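Basket for the block set?

ktindall
Finally gave up on the cardboard box the blocks came in and put them in a shallow wicker basket. I love it! The braided rim is so nice to grab, and my son goes straight for the red one every time.
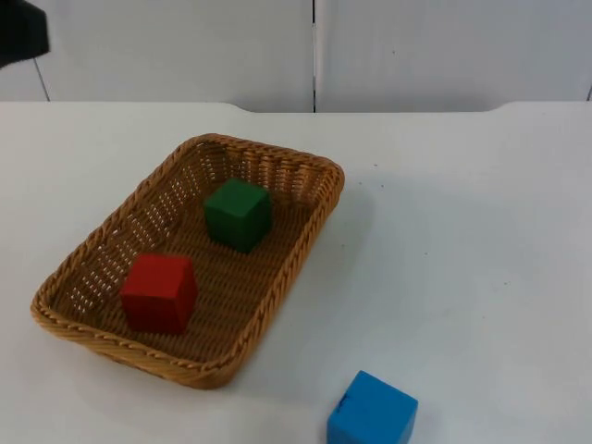 Replies (3)

orest_n
Oh, that honey brown with the green block – gorgeous. But I'd want something deeper. Ours get tipped out in seconds.

danylo.s
Disagree, Orest! Shallow is the whole fun, they can see every color. We have 122 blocks and use 4 trays.

ktindall
122! OK, I may need a second basket – already looking :)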